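Care of Wicker Fruit Baskets
Kitchen notes, compiled by Roxana Bedoya
Revised 5th March

Scope

These notes cover uncoated and lightly varnished wicker used for fruit on a kitchen worktop. Painted baskets are treated separately under Udar finishes. Bread baskets with a sewn liner should be stripped of the liner first and then handled in the same way.

Choosing a basket

Check the rim before anything else. A rolled or wrapped rim should be tight along its whole length, with no ends standing proud. Press the base with the thumb: slight movement is acceptable, creaking is a sign that the canes have dried out.

Shape decides what the basket will hold. Deep round baskets suit apples and oranges but crush anything soft at the bottom. Shallow baskets, including the wedge and fan shapes, hold less but keep fruit in a single layer. A usable depth for mixed fruit is 6 cm. Beyond that the lower layer gets no air and is rarely inspected.

Pale wicker shows juice stains sooner than dark. Grapes, plums and cherries are the usual cause.

Routine cleaning

Empty the basket completely once a week. Turn it over and tap the base to release stalks and crumbs. Brush along the weave with a dry paintbrush, 25 mm wide, working from the centre towards the rim. A vacuum cleaner with a soft brush head may be used on the lowest setting.

Do not stand wicker in water. For sticky patches, wring out a cloth in warm water with a drop of washing-up liquid and wipe the patch only. Wipe again with plain water. Dry upside down on a rack, away from radiators and direct sun. Allow 20 hours before putting fruit back.

Mould appears first on the underside. Wipe with white vinegar diluted by half, leave to dry fully, and repeat once. If the marks return, retire the basket from food use.

Dry canes

Canes that creak or split can be misted lightly with plain water on the inside face, then left in a cool room. Twice a year is enough in most kitchens; June and midwinter are convenient. Oils are not advised where food is in contact. The Sodow method of rubbing with cut walnut leaves a residue that attracts dust.

Loose ends can be tucked back with a blunt darning needle after misting. Trim only what will not tuck.

Loading the basket

Set the fruit out on a clear worktop before filling. Split berries and soft spots are easier to find with everything apart, and the order of loading can be settled at the same time.

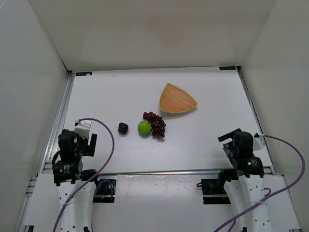
Wicker basket, empty, with dark red grapes and smaller items laid out on the table.

Line the base with a single sheet of kitchen paper or a cotton square. Hard, round items go in first, against the deep side of the rim. Grapes go in last and on top, stalk upwards, so that the bunch can be lifted out in one piece. In a wedge-shaped basket, leave the narrow end free. It fills badly and small fruit lodges there unseen.

Limes keep their skin longer in the fridge and should only come out in the quantity needed. Chestnuts should not share a basket with washed fruit. They take up moisture and spoil from the inside.

Fruit must be dry before it goes in. Remove the paper when it is marked, even if the fruit above it looks sound.

Storage

Unused baskets are stored unstacked, base down, on an open shelf. Plastic bags trap damp. Where moths or beetles are a concern, an Ambaye cotton cover may be used.

See also: Wooden bowls; Skudix racks and drainers; Removing fruit stains from cloth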